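Fleece shrinking in the dryer, or is it me?

harkier_41
Joined October
Bought fleece sweats with a 31 inch inseam. After one trip through the dryer on medium they measure 30. Tag says tumble low. 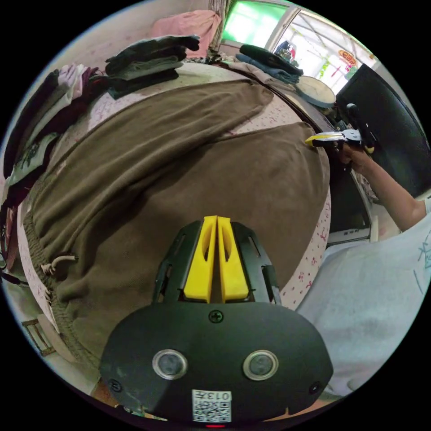

I wash cold and always have. The washer is old but the dryer is new, so I suspect the dryer runs hot. Anyone line dry theirs all winter?

tegwen_bellis
Polyester fleece barely shrinks. If yours has cotton in it, an inch is normal. Check the blend.

harkier_41
60/40 cotton. So that's that, I guess.

Flamemier
Disagree with Tegwen. I've had full polyester go stiff and short on medium. Low heat or a rack – nothing else.

tegwen_bellis
Stiff, sure. Short, no. You probably measured them bunched up. Lay them flat, smooth the leg and measure along the inside seam.

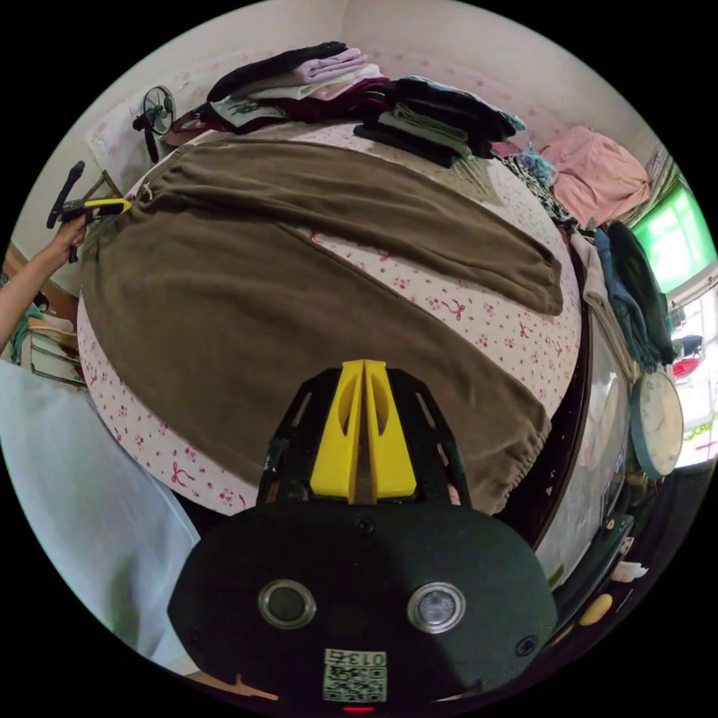
Brown fleece pants laid flat on the bed, legs out

Flamemier
I know how to use a tape measure.

irfan_l
You can get some length back. Soak in cool water with a little hair conditioner, pull the legs gently, dry flat. Worked on mine, except the cuffs.

harkier_41
Will try the soak on Sunday.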